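Adau shelf-stocking build: progress report to the small grants panel, November

Hello all, and thanks again for the extra time after winter. I promised you something more useful than "going well" this round, so this is a longer one. Short version: Adau moves under its own power, the arm is on and working, the hand is still a handful, and we've spent less than I feared on everything except cable.

For anyone new to the panel, Adau is our workshop's go at a robot that can tidy and restock a shelf in a small community shop or food pantry. We're building it after hours in the shared workshop out the back, on your grant plus whatever members bring in from home. You asked for three things by the end of this stage: a base that drives safely at walking pace, an arm that reaches a normal top shelf, and a go at picking up real groceries.

The base first. It drives, it turns on the spot and it stops when you hit the big button, which I've now hit more often than I'd like to admit. We had a long and fairly boring fight with the battery tray (the old one flexed and kept nudging the main plug loose) and ended up remaking it in thicker aluminium. It weighs a bit more and I don't care, because the dropouts have stopped. Two evenings went on that, plus another on finding the washer I'd dropped inside the housing.

The control software is the part we've named Flukby, after a typo that stuck. It does the planning for the arm and keeps a log of every attempt, good or bad. At last count there were 13 usable picks in the log from the top shelf in a single evening, which is our best so far. I've stopped letting people delete the embarrassing ones – they're the ones we learn from. 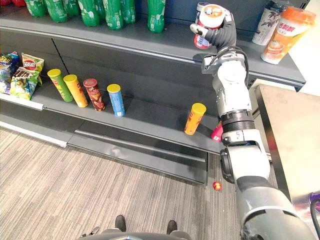
Grasping has taken up most of my head since the last report. The hand came to us second-hand through Solberg, who let us have it at a very friendly price, and the fingers are lovely once you've worked out how hard to squeeze. Tubs and tubes are what we use for practice, being round and cheap and not too upset by a knock. You can see it has its fingers wrapped around the red and white one with the white lid, up at the front edge of the top shelf, and that height was the bit I was most nervous about in the original proposal. The tilt you get on the container is something I want to look at properly. A tilt is fine with a closed lid and much less fine with a carton of eggs, so wrist angle is near the top of my list for the next stage.

Soft packets are another story. Chip bags slide, crumple and generally refuse to be the same shape twice, and Flukby's idea of where the middle of a bag is can be pretty creative. I've parked them for now. If the panel would like bags in the final demo, please tell me early and I'll move things around, but something else would have to wait.

We've also had cable grief. The leads to the hand run on the outside of the wrist and they need enough slack to let it turn, then they want to catch on things. I bought a box of Stostix clips, which hold well on the flat bits and less well on the curves. I'd like to try a proper sleeve next, and I've put a small amount for it in the budget sheet.

On money, we're under on metal and over on wiring, and the two come close to cancelling out. Receipts are in the shared folder. I haven't touched the contingency and would like to keep it for a spare finger joint – they're slow to arrive and I don't want to be stuck for a month waiting on one.

What's next: 12 more workshop evenings are booked for this stage. The first few go to wrist angle and cable sleeve, then I want to get back to placing things on the shelf, which has had far less practice than lifting them off. After that we'll try the middle shelf, where there's less headroom and the forearm has to fold in much closer.

One request, if I may. The workshop's after-hours access runs out before the bookings do, and a quick note from the panel supporting an extension would help a lot. Come by any evening after 6 pm if you'd like a look. Wear closed shoes, please, and mind the extension lead by the door.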